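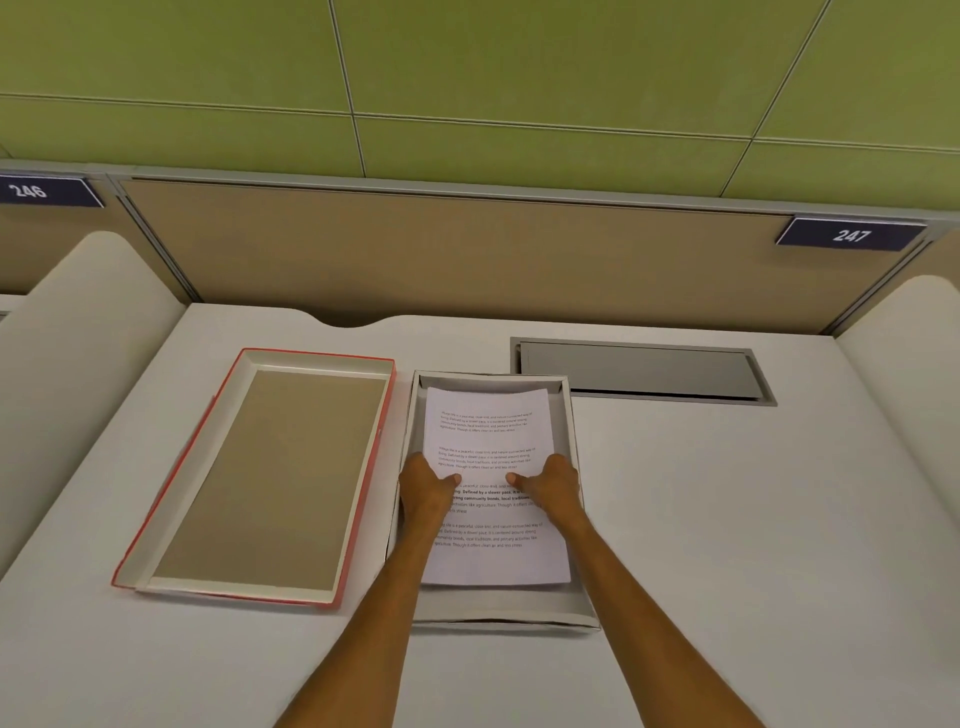
No. 19

## Showing a robot a paper job: quick tips

Paper in a box. Sounds like nothing. Worst task I've taught all year, so writing this down fast before I forget.

Same advice whether you show it with your own hands or drive the arms from the remote handles. Where it differs I say so.

**Before you start**

- Clear desk. Box and lid flat, next to each other, a gap between. If they touch, one drags the other and you've taught it to drag.
- Pick a spot for the box and leave it there for the first batch. Move it later, a little at a time.
- Chair height first. Change it halfway and your arms come in at a new angle.
- Sleeves up, watch off.
- Use a stack you don't care about. Corners get chewed. Same text on every sheet is fine, the arm isn't reading it.
- Fan the stack once and tap it square. New paper sticks to itself.

**Hands**

Two hands, one each side, thumbs on top. Thumbs keep the top sheet from sliding. Mireille Vasseur does hers with thumbs nearly touching and her runs come out cleaner than mine, so I copied her.

Press flat, hold a beat, let go. The beat matters! If you press and leave in one move there's nothing to mark where pressing ended, and the arm will hover there like it forgot its keys.

Don't smooth the paper afterwards. Everybody does it. A little stroke across the page, a pat on the corner. All of it gets learned. I had to bin a whole afternoon in July for patting.

When you go to pick the stack back up, slow down. Slide the fingers in at the sides, low, and

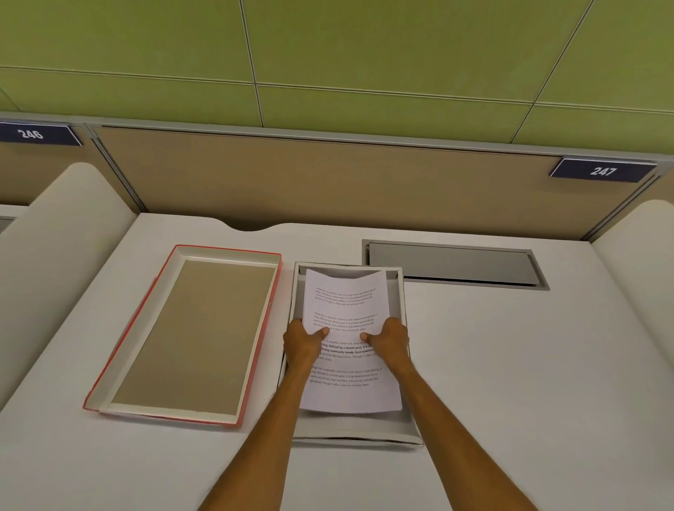
keep the thumbs where they were. Grip first, then lift. If the fingers wont go under, squeeze the sides in a touch so the middle bows up, then slip them in. Lift straight until you're over the wall of the box. Then go sideways, not before.

Low walls fool you. You think you've cleared them and the bottom sheet catches, and now you have a run with a folded sheet in it. Stop there. Start the run over. Don't fix it on camera unless fixing is what you're teaching.

**If you're driving by remote**

- Half speed for the last inch. Full speed everywhere else or you'll be there all night.
- Close both grippers at the same moment. One early and the stack twists.
- You can't feel the paper. Watch the curl on the far edge instead, it tells you how hard you're squeezing.
- Rest your elbows on somthing. Szabolcs Kovács uses a rolled towel.
- Shake out your hands between runs. Tired hands make wobbly runs.

**How many**

I do 120 for one box position, spread over 2 sittings. Farzana Bandara has a folder of 3,610 from all her desk jobs and says the short tidy ones did the most good. Believe her. Delete the ugly ones the same day, you won't go back later.

Vary one thing per batch. Thicker stack, or box turned a bit, or lid on the other side. All three at once and you can't tell which one broke it. 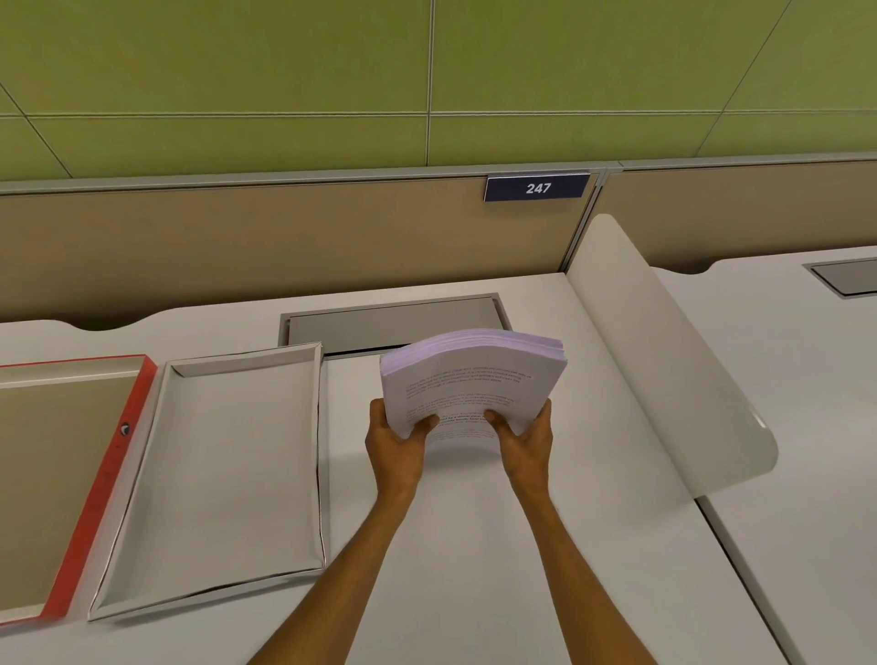
No. 20

## Holding a thick stack

Follow-on from last time, people asked about thick stacks.

- Grab near the lower corners, fingers well underneath. Thumbs on top but light.
- Let it bend. A gentle curve is stiffer than a flat stack, sags less at the far end.
- Top sheets will fan. Leave them. Tap square at the very end, as its own step, with a pause before and after.
- Keep the stack low over the desk. High carries look good and drop more.
- Empty box stays in view the whole time, don't wave the paper in front of it.

Too heavy for the grippers? Split it and teach two trips. Parveen Bepari tried rubber sleeves on the fingertips for the full load: good grip, but the bottom sheet wouldn't let go. Chalk helped a bit. Messy tho.

Name your runs as you go. Date, box spot, thick or thin. "test final new" is no use to anyone by next week.

Lids next time. Press the corners, not the middle, if you want a head start.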